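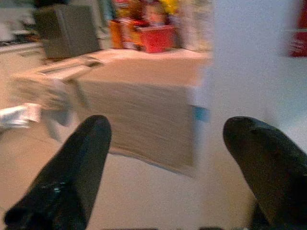
Page last changed: February, 4:40 pm

Project report – blur gating for the wrist camera policy
by Yannick Bouvier

Short version: the policy was acting on smeared wrist images whenever the arm swung fast. I wrote a gate that scores each image before it goes to the policy and holds the last good plan if the score is too low. Works most of the time. Two things still broken, see the end.

Background. Our stack (we call it Kavero) takes the wrist camera image plus joint angles and gives back a short chunk of motions, 8 steps per chunk. Policy was trained mostly on slow demos. At run time the planner, Bratov, is allowed to move faster between pick spots, so you get images where the fingers are fairly crisp and the room behind them is streaks. Wood grain turns into horizontal lines, toys on the table turn into patches of red and yellow. The fingers move with the camera so they stay readable. That last part matters a lot and I missed it for two weeks.

First try was the obvious one. Variance of the Laplacian over the whole image, one threshold. Bad. Finger edges and the little glints on them are high contrast and they pushed the score up, so blurred images passed as sharp. Meanwhile images of plain beige floor with nothing moving got rejected. Wrong both ways.

Second try, mask out the fingers. Gripper position is known from the encoder so I drew a mask for each opening width and looked it up at run time. Wide open is the hard case, the tips reach up to the middle of the image and the mask has to be generous. Score is only computed outside the mask. Big improvement on the false passes, no help on the plain floor problem.

Third try, what is in the repo now. Mask plus joint velocity. If the wrist is moving slowly we skip the image score and trust the image. If it's moving fast we need the masked score to pass. Wall or floor filling a third of the view doesnt trip it anymore when the arm is slow.

Data. I hand labeled 571 images from old logs as usable or not usable. Usable meant I could point to the edge of the table top. Not a great definition but I could apply it the same way every time. 500 for picking the thresholds, the rest held out. Held out set is small, I know. Most of it comes from the same room too.

What happens when the gate says no:
- policy is not called
- rest of the current chunk keeps running, at half speed
- if the chunk runs out, arm holds and waits for a good image
- after three misses in a row it logs a warning and asks Bratov for a new approach

Half speed was an accident – I set it for debugging and forgot. Then noticed it fixes the blur by itself, the next image is nearly always fine. Kept it.

Results. Ran 107 pick attempts with the gate off and the same number with it on, same start poses. With the gate off the usual failure was a late swerve, the arm would be coming down on something and then jump sideways after one bad image. With it on I saw far fewer of those. Runs take a bit longer. I did not time them properly, the logger was writing timestamps in two different formats and I only found out after.

Delorme (the log viewer) now shows the gate score under each image, and the mask as an outline. Use that before changing thresholds. Also there is a flag to dump every rejected image to disk. Turn it off again afterwards, it fills the drive on the Dover machine.

Still broken:
1. Mask lookup lags when the gripper is opening and the arm is swinging at the same time. Encoder value is around one image old by then so the mask sits inside the real finger and the edge leaks into the score. Need to interpolate.
2. Rotation blur. When the wrist rolls, the center stays okay and the outside smears. One score for the whole image cant see that. Maybe split in tiles, take the lowest? Tried it for an afternoon, too many rejects, didn't tune it.

Not done: retraining with blurred images mixed in. Might make half of this uneccessary. The training config is in the repo under blur_mix, untested, start from the small one.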